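Reading News Headlines and Short Reports: Handout for Weeks 5 and 6
English for Media, Group B. Course tutor: Perrine Caron
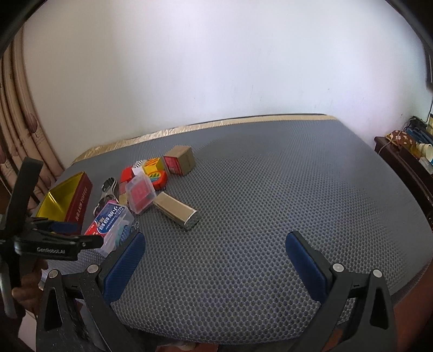

Last week we looked at how a news report is ordered, with the main point first and the background lower down. This week we move to the headline and the opening sentence (often called the "lead" or "intro"). Please read sections 1 to 4 before class and bring your answers to section 5 on paper.

1. What a headline leaves out

Headlines are short because space is short. Articles (a, an, the) usually go first, then the verb "to be". So "The Mutmont bridge is closed after the flood" becomes "Mutmont bridge closed after flood". When you see a past participle such as "closed", "held" or "named", ask who did it. Often the headline doesn't say and you must look in the first paragraph.

Past events are put in the present tense: "Mayor opens library". Future events often use the infinitive: "Mayor to open library". Students mix these two up every year. In the February test, several people read "Cledero to cut bus routes" as something that had already taken place.

2. Noun strings

A noun string is a row of nouns with no little words to join them. Read it from the end. "Funovden school meals price row" is a row, about a price, of meals, in schools, in Funovden. Strings of 2 or 3 nouns are easy enough. Longer ones can be read in more than one way, and a good sub-editor will break them up.

Try "Hospital car park fee review delay". Write it as a full sentence before you look at the next page of the reader. You will need at least two verbs.

3. Short headline words

Some words are common in headlines and rare in speech. Learn these:

row: an argument or public disagreement
bid: an attempt
probe: an investigation
axe: to cut or cancel
back: to support
vow: to promise
quit: to leave a job
curb: a limit, or to limit

"Bid" can also be an offer of money, so check the report. "Back" can be an adverb as well as a verb, and "Council backs road plan" is different from "Council back after break".

4. The opening sentence

The lead should tell you who, what, where and when. Why and how may come later. Compare these two versions of the same story, written by students on last year's course.

Version A (Timo Kuhlmann): A meeting was held in Cledero on Monday evening and lots of people came and talked about the swimming pool, which is old.

Version B (Pranab Amarasinghe): Cledero's swimming pool will close for repairs this summer, the town council told residents on Monday.

Version A tells us that there was a meeting. Version B tells us what was said at it. Version A has the pool at the end, where a reader in a hurry may never get to it. Note also that Version B names its source. The words "the town council told residents" let the reader judge how far to trust the claim.

Be careful with figures in a lead. One is plenty. "More than 300 residents have signed a letter against the plan" is clear. If there is a second figure, such as the 137 letters sent by post, it can wait for the third or fourth paragraph.

5. Tasks

(a) Write these headlines as full sentences.
Biswas to quit as club chair
Teachers back shorter term
Night train axed in Funovden
Mutmont flood wall probe begins

(b) Find a short report in any English-language paper. Copy out the headline and the lead. Underline who, what, where and when in the lead. If one of them is missing, say where in the report it appears.

(c) Write your own lead for the report on page 9 of the reader, in no more than 30 words. Do not look at the original until you have finished.

Tasks (a) and (b) will be checked in pairs. Task (c) is to be handed in to Cyrill Reisinger by April 18, 2018. Late work goes in the tray outside the language office and will be marked with the next set.

Reading for week 7: Kamrul Matubbar's notes on quotation and reported speech, at the back of the reader. Bring the report you used for task (b), as we will use it again.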